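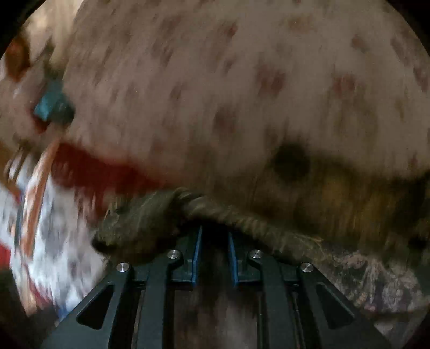

Hand-held gripper with blue finger pads at a white spotted furry piece.

ASTUDACH, August 15, 2022 - Plirnora, a shared workshop for home builders, has posted the plans for its Widonix hand-held gripper. The free set has 18 drawings and a parts list. Work on the design began in May. Members tried it on household fabrics at home.

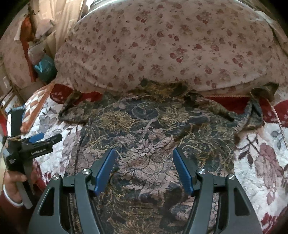

Two black grippers, one held in the left hand, over a quilted bedspread with a rose print.

The plans have been downloaded 371 times. Builders can send changes to the Plirnora front desk, 1602 Palacios Street.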